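Tindano grasp comparison, countertop fruit set

Wrist camera recordings from a comparison of two grippers on one arm. The task is picking loose fruit off a kitchen counter and placing it in a bowl. Recorded at Tresby in May, first released 24 July 2018.

Contents

488 episodes with gripper A (black truss fingers, open cutouts) and 488 with gripper B (flat padded fingers). The last 24 episodes of each set are held out for testing. Each episode has wrist video, joint positions, finger opening and a success label. Video and joint data share one clock. Finger opening is logged by the Unano controller and can lag by a few frames. 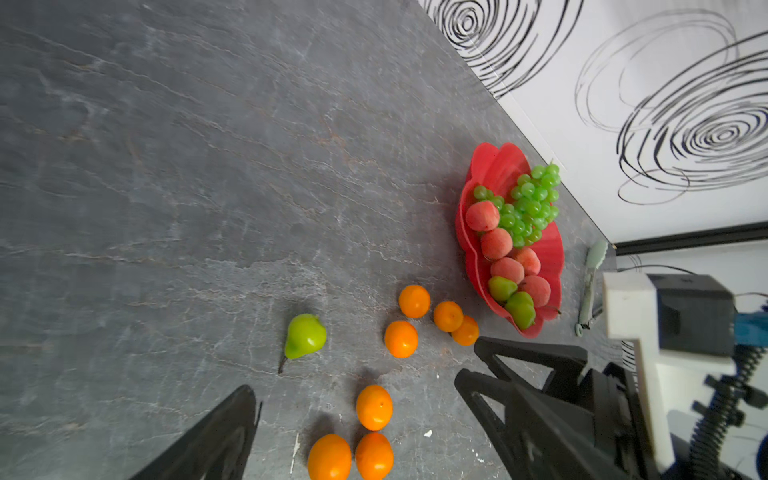 The fruit is artificial. Tangerines are the main target, with pears added for the harder runs, where the stem end has to be kept clear of the fingers. Peaches and grapes go in the bowl as filler and are never picked.

Labels

An episode is a success if the fruit is inside the bowl and the fingers are open at the last time step. Fruit that lands in the bowl and rolls out is a failure. Noreen Hegarty and Lemlem Dinsa labeled everything by hand. Where they disagreed, Kalkidan Bogale decided, and the field "reviewed" is set to 1.

Known problems

The fingers of gripper A go out of focus close to the lens. Do not use them for camera calibration; use the board recordings in the calib folder.

Episodes 100 and 101 of set B have the wrong start pose in the log. The video is fine.

Lighting was not fixed between sessions, so shadows differ.

Contact

Kirstin Leckie, Nigatu group. Please include the episode number when reporting a bad label.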